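The Kadlec was forty-nine days old when Grandmother decided it was ready to learn the dishes, and since she had taught eleven grandchildren to wash up on a step stool, she saw no reason the lesson should go any differently for a robot.

"Now, a cup," she told it, settling into her chair with her coffee, "wants to be held the way you'd hold a bird that you liked."

The Kadlec had come from the cooperative in Loltholm, where it had spent the winter sorting parts and had gotten quite good at it, so they said. Parts don't mind being squeezed. I had tried to explain this to Grandmother on the drive over, along with the business of the pads on its fingers and how they felt for pressure, and she had nodded very kindly and asked whether it would be staying for supper.

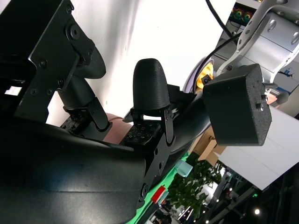

It took four minutes to pick up the first cup. She drank her coffee and told it about the flood year, and about my grandfather, who broke three plates the week they were married and was never allowed near the good ones again. The fingers closed, thought better of it, opened, and closed a little lower down.

"There," she said. "Take your time, dear."

By noon it had washed two cups and a spoon, and I had quietly done the rest of the breakfast things myself, pots and all. I said that maybe in October, when the new hands came out, we could try again.

Grandmother was already drying the second cup, turning it to the window to look for chips.

"Your mother took all summer," she said, and put the kettle on for another round.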